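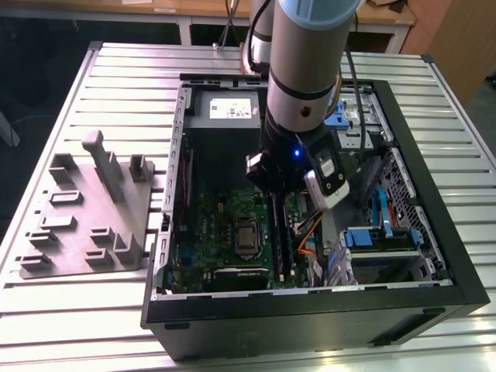

Arm and gripper over an open desktop tower, side panel off, parts fixture to the left.

Storila Desktop Teardown Kit: evaluation notes and data card

Status
Under review. We have the kit on loan from Storila and expect to return it in October. Contact: Manolis Karras (hardware), Timothée Gaillard (recordings).

What the kit is
A set of grippers, a fixture plate and a software package for taking apart desktop PCs with a robot arm. The arm and the table are not included. Ours is mounted at an aluminum slatted table, and the tower is laid on its side with the interior facing up.

What is in the box
Gripper with angular fingers, black
Sensor module, mounted on the side of the gripper
3D-printed fixture plate, gray, with slotted holders and posts
Software package, version 2

Contents of this folder
runs/ has 37 recorded runs, one subfolder per run
logs/ has joint positions and gripper state as CSV
notes/ has operator comments, plain text, written by Abelardo Cusi
config/ has the fixture layout and speed limits

Tasks covered
Memory module removal, SATA cable unplugging, drive tray removal. Cooler removal is not covered. Take the cooler off by hand before starting a run.

Setup
1. Clamp the fixture plate to the left of the tower.
2. Remove the side panel and unplug the power cord.
3. Run calibrate, then check. If check fails twice, move the tower and start over.
4. Load the task file and press start.

Known problems
Calibration drifts after nearly 1000 gripper cycles. Storila knows about it.
Thin wires along the case wall can snag. Tape them down.
The printed manual gives the wrong bolt size for the fixture. Use the PDF.
Reflections from bare metal table rails sometimes upset the sensor. Runs marked R in the notes were affected.

License
Internal use at the Ultville lab. Ask Hervé Lacroix before sharing logs outside.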